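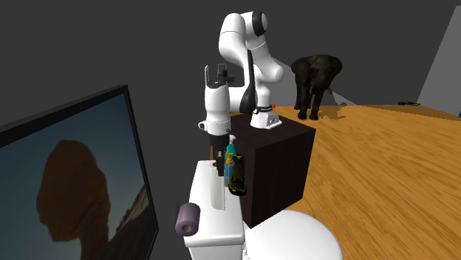 Re: [trollberg-hikers] Water on the upper loop

List Home | Archive | By Thread | By Date | Next Message

Sunday, August 2, 2020

Hi all,

Catching up on a week of list mail tonight with my boots still by the door, so forgive me if somebody has answered this already.

> Is there any water on the upper loop once you leave the
> Fornis hut? The old map shows two springs but the map is
> older than I am. Also, is the ridge OK for a dog? She's
> fit but she hates ladders. We were thinking of the first
> week of September, two nights.

I did the whole loop Thursday through Saturday, so this is about as fresh as it gets! The first spring, the one just past the meadow with the stone wall, is running fine. It's a thin trickle out of a pipe and it took me forever to fill two bottles, but it was cold and clear and I drank it without treating it (my choice, you do you). The second one is dry. Not low, dry. There was moss in the basin and a very disappointed couple sitting next to it, and I ended up giving them half a bottle. By September I wouldn't count on either of them unless we get some real rain.

So fill up at the hut. They'll let you use the kitchen tap if you ask, and they had lentil soup on, which I can't recommend enough. From the hut it's 6 miles to the next sure water, at the Michalík farm, where there's a trough with a faucet on the side by the road. The climb is a little over 1000 feet and there is no shade on most of it, so start early. I didn't, and I paid for it.

About the dog: there's one ladder, on the north side right under the top. It's short, but it's metal and the rungs are too far apart for paws. I saw a guy carry a beagle up it in a backpack, which was pretty great, but if yours is any bigger than that I'd take the forest road around. You turn left at the sign for Prollis and follow the gravel until it meets the trail again. It's duller and adds maybe an hour, but you get blueberries the whole way (I came home with purple hands).

Two nights sounds right to me. I'd sleep at Fornis the first night and camp below the farm on the second. Bring cash for the hut, they still don't take cards, and bring a warmer layer than you think you need. I had a 40 degree bag and I was up at 3 am putting on every sock I owned.

Oh, and the footbridge after the farm has a new handrail! Still bouncy though.

Does anyone know if the bus back from Prollis runs on Sundays after the summer schedule ends? The timetable at the stop was too faded to read.

Happy trails,
the one with the orange hat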